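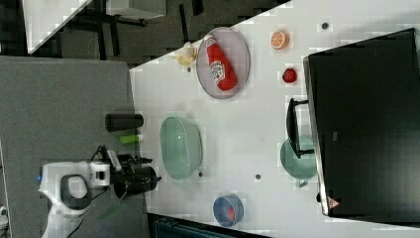 The Osagie Award for a first short story collection has been given every February for the past 31 years, and our project looked at how its judges reach a shortlist. Publishers may enter 2 titles each. The award office in Clitau let us read the entry ledgers, which list 2,358 books in all. We copied the entries onto cards and sorted them, going by publisher first and then by year.

Last year 179 books were entered. Each one goes to a pair of readers, and a book moves forward if either reader marks it yes. The judges see only the books that pass this stage. Early ledgers do not give the readers' marks, so we left those years out of the second table.

Small presses did better than we expected. Namarus, which prints very few titles, was shortlisted more often than Doso, although Doso entered nearly every year. We did not find a link between the length of a book and its chances. The translated collections were too few to compare.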